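Mivlow Square Adhesive Hook

Single hook, peel-and-stick plate, bent wire
Item no. 1578-S
Sold singly or in boxes of 40

The Mivlow is a small wall hook for places where you don't want to drill. It has a square plate with adhesive on the back and a bent wire hook on the front. We sell most of them to shops, packing rooms and schools, where things need to hang at hand height and the layout changes a few times a year.

The plate lies flat against the wall. The top of the wire forms a rectangular bracket, and the bottom curves out and up to a narrow tip. That shape suits thin loops best: rope handles, cord, key rings, lanyards, the hanging tab on a dish towel. Wide webbing straps and thick coat loops tend to bunch up on the tip. For those, see the Zeditz wide hook.

Finish

The plate comes in a muted champagne color with a grey border. The wire is silver. We are often asked for an all-white version and don't have one at present.
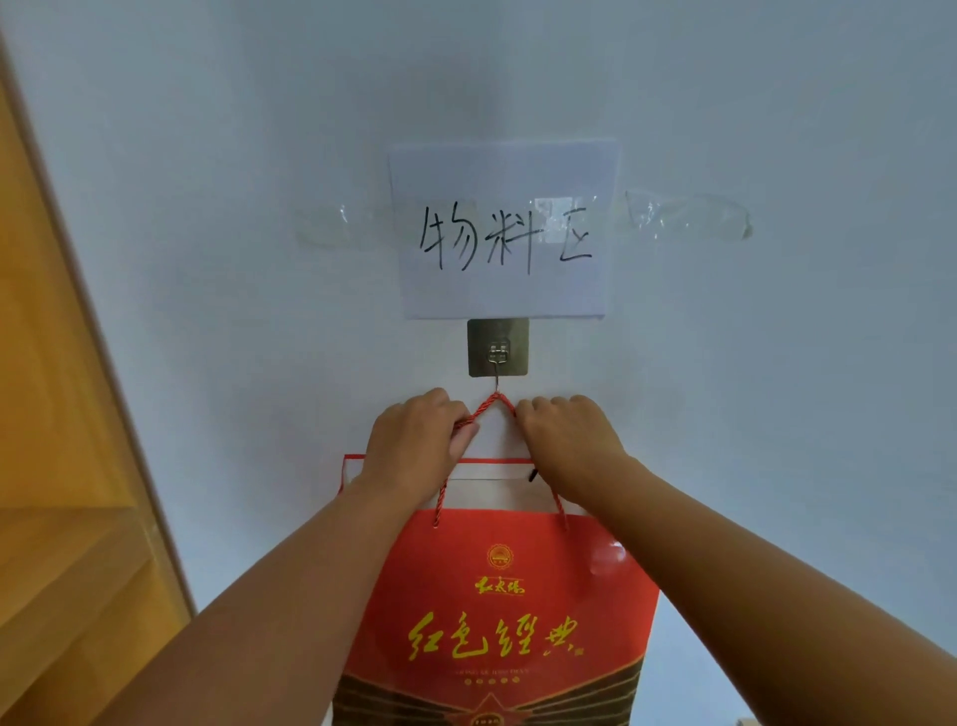 Mivlow hook below a taped paper sign reading 物料区 (materials area), with a rope-handled gift bag.

Where to put it

Painted drywall in good condition, tile, glass, sealed wood and metal cabinets are all fine. Do not use it on wallpaper, bare brick, unpainted plaster or any paint that comes off on a damp cloth. New paint should be left for at least four weeks.

If you are hanging bags, hold a full one against the wall first and mark where the top of the handle comes. A rope handle peaks quite high when you lift it, and hooks often end up lower than they should. Leave clear wall below for the whole bag – a bag that rests on a shelf or baseboard will lean and pull the handle sideways. Labels go above the hook, where the bag won't cover them.

Putting it up

Wipe the spot with rubbing alcohol and let it dry. Peel off the backing without touching the adhesive. Line up the top edge of the plate and press hard over the whole surface for 30 seconds, corners included. Leave it for 24 hours before hanging anything on it.

The adhesive grabs at once and can't be shifted, so a pencil line helps if you are doing a row. Shota Matsuda in our workshop uses a strip of masking tape as a level guide and peels it off afterward.

Load

The working load is 670 g on smooth painted drywall, after the 24 hours. Treat it as the limit for the bag and its contents together. Please don't go by the higher numbers printed on similar hooks, as these are often measured on glass.

Taking it down

Warm the plate with a hair dryer for a minute or two, then slide a length of dental floss down behind it from the top edge. Rub off what is left with your thumb. On older paint some may come away with the adhesive. The hook can't be stuck up again with the same pad, but replacement pads are sold separately as item 432.

In the box

One hook with plate, adhesive pad fitted. Boxes of 40 also include two alcohol wipes and a paper spacing guide.

Ordering

Single hooks ship from our own stock. Boxes of 40 come from the Pundulley warehouse and take a few days longer – in July, when schools place their orders, allow two weeks. Customers in Finland can order through Jääskeläinen. For larger quantities or a sample to test on your own wall, write to Waqas Tarar in trade sales and tell him what the wall is made of.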